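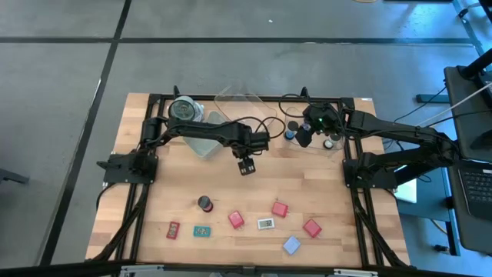 Atieno Simiyu wrote in the margin of our last report that she still couldn't tell whether the members were getting paid any sooner, and that everything else in it was, in her word, upholstery. Fair enough. We have tried to put the answer nearer the top.

Progress report to the Astero fund
Cusham Network, late payment project
February 3, 2026

Are members getting paid sooner?

Most of them, a bit. When the grant began, the typical wait between a member sending an invoice and seeing the money was around 70 days. The wait is shorter now for the members who changed their terms, and exactly as long as ever for the members who told us they were going to change their terms. We'll give you a proper figure in June, when the invoices from the current round of engagements have either been paid or become a matter of principle.

For anyone reading this without the earlier report: Cusham is a network of 16 small consulting practices, most of them one person and a phone. The grant pays for a shared billing desk, a standard engagement letter, and coaching for members who would sooner walk into the sea than ask a client for money.

The engagement letter

Finished, and in use. It took longer than planned. Every consultant we showed it to had one small improvement, and every small improvement was a paragraph. By the fall the draft had grown a glossary. We cut it back to two pages by the simple method of asking which clauses anyone had ever relied on.

What survived is the fee, what the fee is for, when it is due, what happens if the client changes the job halfway through, and who at the client is allowed to say the work is done. The last of these has earned its keep already. A member spent most of a month waiting for sign-off on a staffing review from a manager who had left the company. The invoice was sitting in his inbox, presumably in good company.

We lost the argument over interest on late payments. The clause is in the letter, as an option, and members cross it out. They say it sounds rude. We have pointed out that their bank does not seem to share the worry.
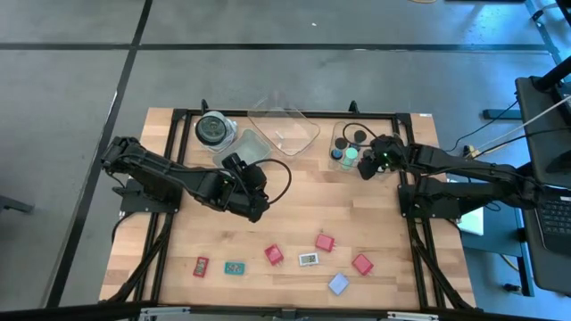
One member wrote back after the letter went out to say that her best client had signed it without comment and then paid on the old schedule anyway, so what had been the point? We called her. The client's purchasing department had her down as a supplier on its own standard terms, which she had agreed to when she first registered on their portal and hadn't read since. Her letter was very nice and applied to nothing.

So there is a new step in the process that wasn't in our proposal to you. Before an engagement starts, the billing desk asks for a copy of whatever the client's purchasing people want signed, and compares it with the letter. Where the two disagree on payment dates, the member raises it before the kickoff meeting, while the client is still pleased to see them. Results are mixed. Smaller clients tend to shrug and agree. Larger ones tend to explain that the system doesn't allow it, in the tone people use for weather.

The billing desk

Open and busy. Members send their hours or milestones at the end of the month, and the desk turns them into invoices, sends them, and follows up. We had expected the follow-up to be the valuable part. So far the bigger gain is that invoices go out at all. Several members were in the habit of waiting until they had "a few to do together," and one batch we received reached back well over a year. The client paid it right away and apologized for the delay.

The desk runs on Todorova, the invoicing package named in our proposal. It does what we need, apart from purchase order numbers, which it treats as a private matter between the user and the notes field. We have a workaround. It involves a spreadsheet, and we would like to be rid of it before the next report.

The one real failure was Brorkar. Two members had done a joint project there and each assumed the other was billing for the shared workshops. When we sorted that out, both invoiced. Brorkar's accounts payable office, quite reasonably, froze everything until somebody could tell them which was right. It has since been settled and paid. For joint work we now insist on a lead practice that sends a single invoice and pays its partner from it, and the letter has a line saying so. The members concerned are still speaking, mainly through us.

Coaching

Attendance has been good at the group sessions and poor at the individual calls, where people have to mention their own numbers. The most useful exercise has been reading old reminder emails out loud. Consultants who will tell a chief executive to close a division turn out reminders that start with "So sorry to bother you" and bury the amount in the final line. We have a short template now. It gives the invoice number, the amount, the due date, and a question: can you tell me when this will be paid? People find it frightening and then find that it gets answered.
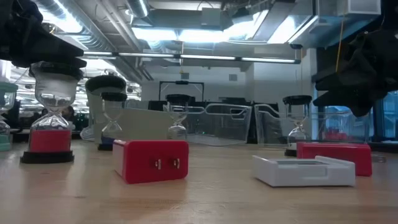 We had also promised sessions on deposits, meaning some share of the fee paid up front. We ran the first and are rewriting the rest. Our material assumed that the obstacle was clients refusing. The room told us, at length, that they had never asked. The revised version spends less time on negotiating and more on getting the sentence out of one's mouth.

Budget

On track overall. Coaching is underspent, for the reasons above, and the desk is slightly over, mostly on extra hours checking client terms. We would like to move the unspent coaching money to the desk. The revised table is attached, and we would be grateful for a yes or no before the next payroll run.

Before June

We plan to hold the deposit sessions, fix the purchase order mess, and collect payment dates from every member, including the ones who say they will have to look for them.

Our own invoice for the second installment of the grant is attached as well. It is due on receipt. We read the letter.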